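3 April 2022
By the Editor, Warraich Games Newsletter

Right, the Denby update! I've been playing the new build of Zaretti most evenings this week and I'm a bit smitten. It's the first time the studio has let us loose in Donemville, the walled town that has only been a name on the map until now, and there's loads to poke at.
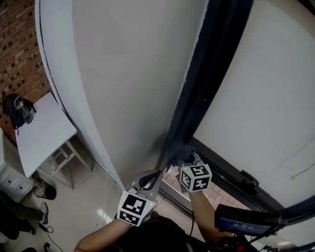

Issue 113

You start at the town gate with 20 coins and a map that's mostly blank (mine still is, I keep getting distracted by the fishing). Monsters now join you through a bartering chat, so you're offering food or favours, and they can turn you down flat. My poor lantern toad cost me every coin I had. There are 20 new creatures to find and I've got nowhere near the lot.

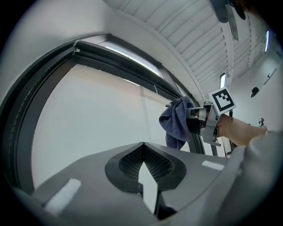
Saving has changed too, and this is the bit that will split people. You can only do it at an inn, and resting moves the town clock on, so shops shut and some quests wander off without you. I've been playing with my back to a big dark-framed window, and it does wonders for glare on the handheld screen. Do try it if you're squinting through the night sections, they're very murky.

My score in the arena is 1,326, which I'm told is rubbish. The full release is due in June, with the second half of the story and a proper photo mode. Send me your best teams before then and I'll print a few!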